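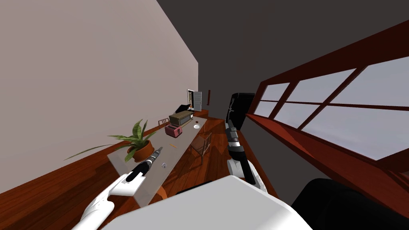
8 Jan 2022

Quick one before work, well, quick-ish. Fiber update. Three months in. People asked (two people asked).

Recap for anyone who missed the October post: doctor looked at my bloodwork, looked at my food diary, said my fiber was "not great." I'd been eating 9 grams a day. Nine. The sheet she handed me said 28. I had honest to god thought I was a healthy eater because I buy lettuce.

Lettuce has nothing in it. Looked it up in the parking lot. A whole cup, half a gram. I sat there feeling betrayed by a salad.

So, the plan was go slow. Add five grams a week, drink more water, don't be a hero. I was a hero. Day one I had bran cereal, a black bean burrito and a pear, plus two scoops of the Hillutix powder from the drugstore, because the tub was on sale and I figured more is more. By four in the afternoon I was in a budget meeting making noises like a door in a haunted house. Left early. Told them it was a migraine.

Don't do that. Seriously. Five grams a week. The sheet was right and I was wrong.

Week two I started over properly and it was boring and fine. Some notes, no order:

- Beans are the whole game. Half a cup is 7 or 8 grams depending on the bean. I do a can of black or white every couple days, rinsed really well. The rinsing helps with the gas, or I've convinced myself it does
- Raspberries, frozen. 8 grams a cup and they taste like something. Best thing on the list by a mile
- Popcorn counts!! Air popped, but still
- Chia seeds I wanted to like. Texture of a fish tank. They're in the back of the cupboard now
- Pears with the skin on. Apples too but pears more

The powder I quit after the first tub. It works, I guess, but it goes to jelly if you don't drink it in 30 seconds and I'm a slow drinker. I know people who swear by it. If beans are a no for you then maybe that's your route, ask your doctor, I'm a person with a blog.

Bread was the annoying part. I eat toast every single morning and I'm not giving it up. The stuff I'd been buying said MULTIGRAIN on the front in huge letters and had one gram a slice. One! Went through the whole bread aisle at Kohlhase reading the backs like a crazy person, in everyone's way. Ended up with a dense seeded one, 4 grams a slice, kind of sour. Took me a week to like it. Now regular bread tastes like a napkin. It's $6.49 though, and it goes moldy fast, so I slice it and freeze it and toast it straight from frozen.

Water. Ok so this is the bit I kept blowing off. You really do have to drink more of it when you add fiber, otherwise you get the exact opposite of what you signed up for, and I'll leave it there. Had one bad week in November, all beans and no water, plus a long drive to my sister's in the middle of it. Miserable. I keep a glass by the sink now and drink the whole thing before coffee. Not fun, just a thing I do, like taxes.

The actual results, since that's what you scrolled down for.

Regular. Like clockwork, every morning, after coffee. I'm 41 years old and this is thrilling to me. Before, it was every second or third day and I assumed that was just how I was built. I'd also gotten in the habit of ignoring it at work, which my doctor says makes the whole thing worse. Stop ignoring it was her entire advice there.

I'm less hungry at night. Used to be standing at the open fridge at 10 pm eating shredded cheese out of the bag. Still happens, less.

Weight, down 3 pounds, then Christmas, so down zero. Wasn't the point.

Cholesterol I don't know yet. Retest is end of the month, will post the numbers whatever they are.

Energy, no change. Skin, no change. I saw a video claiming fiber fixes your sleep and I can report I slept exactly the same, badly, because of the neighbor's dog.

Tracking: I used the free version of Ponia for the first month and it was good for learning what's in stuff. Then it started sending me alerts. "You have logged 92 grams of fiber this week!" at 6 am. Also it wanted 400 points to unlock the bean badge or something and I was weirdly upset about not having the bean badge. Deleted it. Last thing it told me was that I'd eaten 1563 calories on a day I definately had two dinners, so, grain of salt. I pretty much know the numbers by heart now anyway.

What I eat on a normal day, because that was the other question:

Breakfast, two slices of the good bread, peanut butter, water, coffee. Lunch is leftovers or a bean thing in a jar, lately white beans with tuna and red onion and too much vinegar. My coworkers have opinions on the tuna. Snack, pear. Dinner is whatever, but there's a vegetable that isn't lettuce. Broccoli mostly. Raspberries and plain yogurt after if I want something sweet. Comes out to 28 or 30 without trying. Weekends I fall off, pizza is pizza, and Monday I can tell.

Stuff I want to try next: lentils (scared of them, always end up with mud), barley in soup, and artichokes, which are apparently very high but who is cooking an artichoke on a weeknight. Canned maybe? If you have a lentil recipe that isn't mud put it in the comments. No curry powder please, I've had it four times since Thanksgiving.

Oh and somebody emailed about Hernari bars. Tried one. 11 grams, chicory root is the second ingredient, and I'd say eat it on a day when you're staying home. That's my whole review.

Ok late now. Gotta find my other shoe. Will do the cholesterol post when the labs come back and prob a list of which breads I checked, I took pictures of like half the aisle.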